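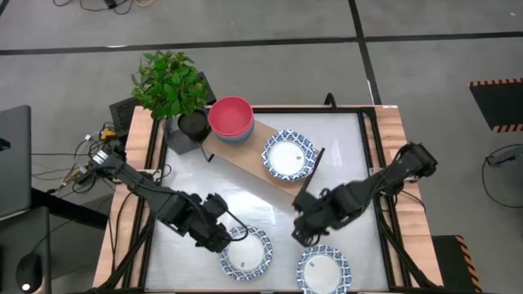

Plates with blue and white patterned rims, with a stack of bowls and a potted plant, on a white tabletop.

Search this site Enter keywords Go

Drostora adds Iven plates to its tableware line

BUSTHOLM, June 2018 – Drostora will begin selling a new line of everyday tableware under the name Iven in August. The line has 28 pieces, including dinner plates, side plates and bowls, and will be sold in all 17 Drostora stores.

The plates are white with a patterned rim in blue and white. The bowls come in plain colors, among them a pink-red and a light blue, and can be stacked for storage. Customers can buy single pieces or put together a set of their own.

"People break one plate and then have to hunt for another that goes with the rest," said Dela Eshun, who manages the tableware department at Drostora. "With Iven they can come back and buy one plate. We plan to keep the same pattern in stock for years."

The rim pattern was drawn at the Bonsu studio in Bustholm. The studio tried 113 versions before the final one was picked – most of them differed only in the width of the band.

A light wooden serving board will be sold separately. It can hold a plate or a few bowls and may be left on the table during a meal.

The first 100 customers to order a full set at the Bustholm store will receive a board at no extra charge. Orders open in August at the tableware counter.

Press contact: Dela Eshun, Drostora, Bustholm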